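**Ticket 1630 – Widitmont cell, simulated twin: right hand stops short on tray pick**
Opened 9/7/21. Status: open, again. 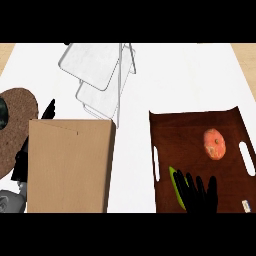 Monham support replied that the right hand wants its zero offsets reloaded before anybody touches the grasp settings, and could we please stop touching the grasp settings. Fair. We had touched them.

**Setup**
Two arms, white table, stock Shboul controller, scene file from the Braltville build. The right hand works over the wooden tray with the handle slots. Target is the slim green piece, which lies at a slant and has fingers over it at the point where the run halts. The left hand idles behind the cardboard box, where it has given no trouble and done no work.

**Fault**
Grip command goes out, hand reports "closed," lift step times out after 8 seconds. Repeats on every run. The log calls this a "soft warning," so I'd hate to see a hard one.

**Tried so far**
- Restarted the controller. Same.
- Raised grip force to 50. Same, with more confidence.
- Put grip force back to 10, as shipped.
- Swapped the target to the round orange fruit on the same tray. Lifts fine – so the arm can reach and the wrist is not to blame.
- Reloaded zero offsets per Monham. Two finger joints had been carrying values from the April scene file. Nobody has owned up.

**After the reload**
Fingers now close fully on the green piece. Lift still times out one run in four. I suspect the contact shape on the thin edge, which was built for something fatter.

**Next**
Rebuild the contact shape, leave the force alone, rerun the full set overnight. Please don't close this ticket on the strength of one good run – we did that last time.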